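Visit report: paper craft and stamping open day, Mészáros works, February

The Mészáros works makes photopolymer stamps, steel cutting dies and embossing folders for card makers. The open day ran on the main production floor and in two side rooms. Doors opened at 10:00 a.m. and we joined the first tour.

Stamp plates are exposed from film negatives. The liquid polymer is poured between two glass sheets, exposed from the back to set the base, then from the front to set the image. Washout follows, then a second exposure under water to remove surface tack. The standard sheet is 3 mm thick. Fine-line sentiments get a longer front exposure than solid images, and the operator keeps a chart of times taped inside the cabinet door.

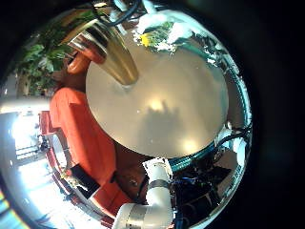 A hand on the metal cylinder, open day.

The die line was the longer stop. Thin dies are chemically etched from sheet steel, with the cutting edge left raised on one side. The press runs up to 2000 pieces per shift. Samples are cut through 34 sheets of cardstock before a new shape is released, and any nick in the edge sends the artwork back for a wider corner radius. Nested ovals and scalloped circles pass easily. Script words usually need a second attempt.

For embossing folders the works uses Trellex, a two-part molding compound mixed by weight.

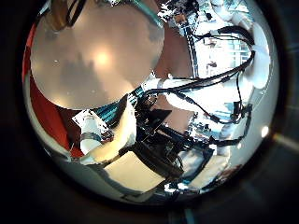 Once cured, the master is checked for depth with a dial gauge at the center and at each corner. Folders that read shallow give a weak impression on heavy cardstock, although they are still usable on vellum. We tried one of each on 110 lb stock and the difference was easy to feel with a fingertip.

Inks were covered in the first side room. Pronex is the pigment line and Zestia the dye line. Pronex stays open long enough to take embossing powder. Zestia sets quickly and is meant for line art that will be colored with water-based paint. On smooth white stock Zestia gave the sharper edge. On textured watercolor paper we got better coverage from Pronex, with two impressions in a stamp positioner.
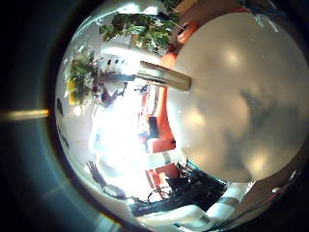

White curve, metal rod and greenery.

The seconds table had unmounted stamps and discontinued dies. Bring a magnetic sheet if you plan to buy dies, as they are sold without sleeves.

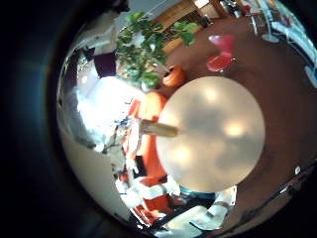
Stamping and Card Making Section | Visits

Parking is behind the building. The tour takes 2 hours including the ink session. Closed shoes are required on the production floor.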